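Equipment FAQ -- capture gloves, rack work and the arm budget

Last updated September 26, 2026. Send corrections to Uwe Rathjen.

What are we buying first?
Glove kits. 3 pairs, with spare straps and cables. The arm comes after, and only if the first round of recordings is any use.

Why not the arm right away?
Money, mostly. Also we'd be guessing at reach and grip width. Record hands doing the shelf jobs, then spec the arm from that.

Which supplier?
Nurkex for the gloves. Sirnier quoted too but wanted a 21 week lead time, too long. Lozano is still in the running for the arm.

Do we need new shelving?
No. Keep the white metal racks. Shelf edges get numbered in marker, so a clip can be matched to a shelf later. Budget for markers and dividers, thats it.

What jobs are covered?
Small stuff on the racks. Dividers, boxes, parcels. Two-handed work counts as its own job and gets its own line in the plan, as it may mean two arms.
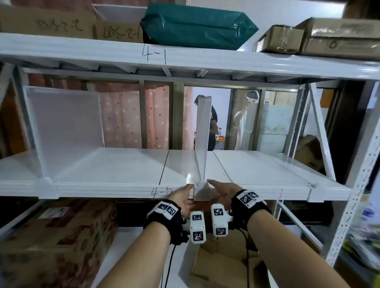
Baltazar Bañuelos asked whether two arms doubles the price. Not quite, he was told -- the controller is shared, but the second gripper and mount are full cost. He'd still like both quotes side by side before he signs anything.

How many hours of recording should I plan for?
23 per site to start. Book people for it properly, don't squeeze it in between shifts.

Does the software cost extra?
Yes. Zomusico is licensed per seat. Only whoever reviews clips needs one. Don't buy seats for the people wearing the gloves.

What about spares?
Straps wear out, cables get snagged. Put 87 dollars per pair in the consumables line. Marker blocks are seperate, ask for a price with the kit.

Can we rent instead?
Gloves no. Arm yes, Lozano does a trial rental. Get the shipping in writing, it wasn't in the first quote.

When do requests close?
End of November. Anything later goes in next year's budget. Use the same form as last time, cost code in the top box.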